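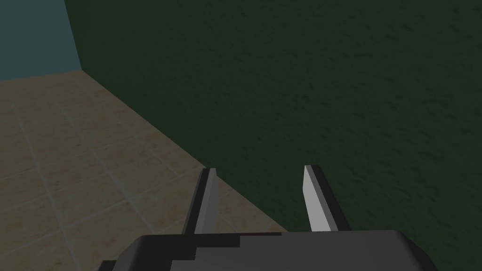

Zinura Field Forms, reviewed after 2 months

Zinura is a phone app for people who do paid store visits and survey work. It takes a client questionnaire, holds it offline, and sends the finished report when there is a signal. I used the paid plan from April on, mostly for restaurant and pharmacy visits booked through Coltau.

Setup took one evening. Importing a questionnaire from Coltau works if the file has fewer than 900 rows. Above that the import stops without an error message, and the file has to be split by hand.

Timers are the best part. Wait time in line, time to greeting and time to receipt each get their own button, and the values go straight into the report. My old tool, Puvanley, rounded everything to the minute -- useless for drive-through work.

Weak points: receipt scans are slow, and narrative answers are capped at 1,000 characters. Two of my clients ask for more than that. Support (Segundo Sánchez handled my ticket) confirmed the cap and gave no date for a change.

Battery use is moderate. Export to the Zapata pay tracker is clean, with mileage in a separate column.

Good for anyone doing several visits a day. For one or two a month, the free plan covers it.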